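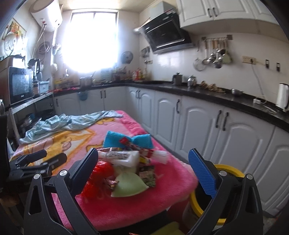 Is a permit needed to fish from the Skemby breakwater this winter?

A permit is required for every angler aged 16 or over, and it must be carried at all times. Permits bought for the summer season remain valid until they expire.

Category: Shore Fishing | Notices and Season Updates

Print this page | E-mail this page

30 November 2018. The Bullberg Shore Angling Association issues the following notices for members and visitors. Each post may be shared separately.

The outer section of the Skemby breakwater is closed to fishing. The inner section remains open from first light until the gate is locked at dusk. Anglers on the wrong side of the gate at dusk will be asked to leave – there are no exceptions for night permits.

The minimum size for flounder on all Association waters is now 14 inches. Fish under this length must be returned at once. Measuring boards are fixed to the rail at Skemby and beside the slipway at Tully.

The Association received 3,956 catch returns for the season that closed in September. Members who sent in their cards are thanked. Blank cards are also of value, and a trip with no fish should still be recorded.

Striped bass returns from Tully were lower than in the previous season. Most fish were taken on the last two hours of the flood tide, with sandworm the most common bait. Returns from the north beach were too few to report.

The winter shore match will be held at Tully. Entry is limited to 50 rods and pegs will be drawn at the slipway. Each competitor may use one rod with no more than two hooks. A spare rod may be set up but not baited.

Weed remains heavy on the beach below the Drondine outfall. Anglers are advised to use grip leads of 6 ounces and to check their lines often. Cut line must be taken home or placed in the line bins – it must not be left on the sand.

The junior section now stands at 187 members. Juniors fish free on all Association waters but must be with an adult permit holder on the breakwater.

Catch cards for the winter season are available from the Bullberg office and from the tackle counter at Skemby. Completed cards may be left at either place.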